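Sukley Surfaces Help Center
Ticket 1744
Product: white work panel, matte finish
Subject: Pinkish-orange streaks that won't wipe off
Status: Solved

Hi there! I have one of your matte white panels and I love it about 90 percent of the time, and then the light comes in sideways and I see the streaks and I stop loving it for a while. They're pale. A visitor would walk right past them. I can't, because I'm the one who picked white (everyone told me to get the gray) and now I look for them every morning like I'm checking a rash.

What I know so far. They're pinkish orange, more smudge than spot, and I can't feel them with a fingernail. They don't come off on a dry cloth. They don't come off on a damp cloth either, although for as long as the surface is damp they're harder to see, which got my hopes up twice before I caught on.

What I've tried, in order:

Warm water and a paper towel. Nothing.
Warm water and dish soap, left to sit through a cup of coffee. Nothing, and it took me three rinses to get rid of the soap film.
Glass cleaner, the blue kind. Nice smell, same streaks.
A pencil eraser, which I read about somewhere. It left crumbs everywhere and I had to vacuum.

What I haven't tried is anything gritty. I have a 4000 grit pad in the drawer and I keep looking at it, but I'm nervous about ending up with a shiny patch in the middle of a matte surface, which I'd hate even more than the streaks. So I'm asking first.

The work surface as it's set up now:

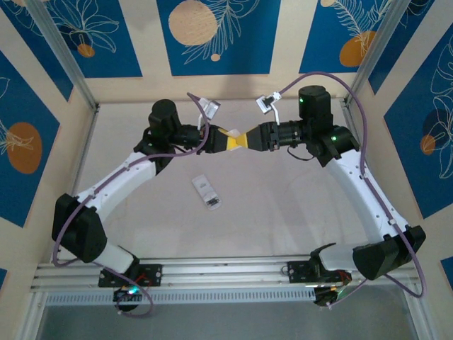
Urklow: Please leave the 4000 grit pad in the drawer. Even a very fine abrasive will polish a matte finish, and we can't bring the texture back once it's gone. Could you tell us whether anything colored gets set down on the panel regularly, such as tape, rubber feet, food packaging or markers? It would also help to know which cleaner you used before the streaks showed up. Dye transfer and old cleaner residue can look very much alike on white, and they need different treatments.

Thanks for the quick answer! The pad is staying in the drawer. I moved it to a different drawer, even.

Okay, colored things. I made a list and it's longer than I would have guessed. There was a roll of orange masking tape I used back in April to mark out where things should go, and I pulled it up myself. There's a red shop rag that I've been told bleeds when it's wet, and yes, I've definitely left it balled up on the panel over a weekend. I also eat lunch near there sometimes. I'm not going to pretend I've never opened a container of leftover curry within reach of it.

As for cleaners, for months I used an all-purpose spray from Plimov, the one in the 200 ml bottle with the flip top. It has a faint peach color, now that you mention it. I never rinsed after it. The label says no rinsing needed and I took them at their word. I switched to plain dish soap when the bottle ran out, and I'm pretty sure the streaks were there by then, but I can't swear to it.

I did one more test last night without anything stronger. I put a few drops of plain water on one end of the marks and held a folded white cloth on it while I counted to 100 (out loud, which I don't recommend if other people are home). When I lifted the cloth I thought I saw the tiniest bit of color on it. Then I took it over to the window and I wasn't so sure. I did it again at the other end and got nothing at all.

You asked about the shape, in the form that came with your email. It's a loose band that runs on a slant, blotchy, and it gets weaker toward the right until I can't say where it stops. No hard edge anywhere. I'd expect tape to leave a straight line, so I've sort of crossed tape off in my head, but you've seen more of these than I have. 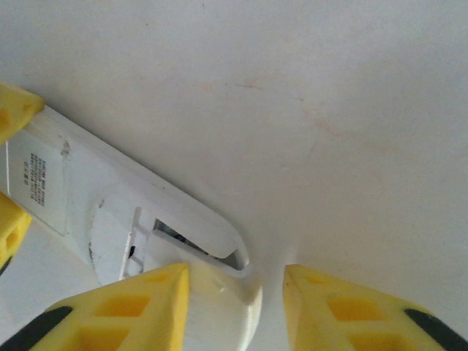 I've also gone over the rest of the panel with a flashlight held low, and the other areas look fine to me. There was one gray scuff near a corner that I got excited about, and it came right off with a thumb.

One question before I do anything else. I've got a bottle of rubbing alcohol and a box of baking soda in the house. Is either one okay on the matte finish? I know baking soda is technically gritty, so I'm guessing no. And if it's alcohol, do I put it on the cloth or straight on the panel?

Urklow: Please skip the baking soda. Alcohol is fine on this finish. Put it on a white cotton cloth, never straight on the panel, and try a spot near an edge first. Dab, lift, turn to a clean part of the cloth and dab again. Rubbing in circles tends to spread color outward. Rinse with plain water and let it dry completely before you judge it. If the band looks lighter but isn't gone, repeat the next day.

Update, Thursday. Did the edge spot first and left it alone until dinner. No shiny patch, no dull patch, nothing weird, so I went ahead.

First round: dab, lift, turn, dab. The cloth picked up color! Barely, a kind of weak tea-rose pink, but I called someone in from the other room to look and they agreed it was pink, so it counts. I rinsed, dried it with an old T-shirt and made myself walk away.

Second round, next morning: more of the same, a little less on the cloth. I also dabbed a clean area well away from the streaks, out of curiosity, and got a hint of the same pink there too. That makes me think it was the peach spray all along, building up wherever I wiped the hardest. My arm does go on a slant when I wipe. I tried it in the air and it's the same slant.

Third round: hardly anything on the cloth. With the lamp off I can't find the band anymore. With the lamp on and my head down by the panel I can still see a ghost of it, and I've decided to stop putting my head down by the panel.

I've thrown out the empty spray bottle, and the red rag lives on a hook now. You can close the ticket. If you could add a line to the care sheet about rinsing after any tinted cleaner, I would've read it — I do read them, I just read them late.

Urklow: Glad it's lifting. We've passed the rinsing note along for the next care sheet. Closing 1744 as solved, and a reply to this email will reopen it if the color comes back.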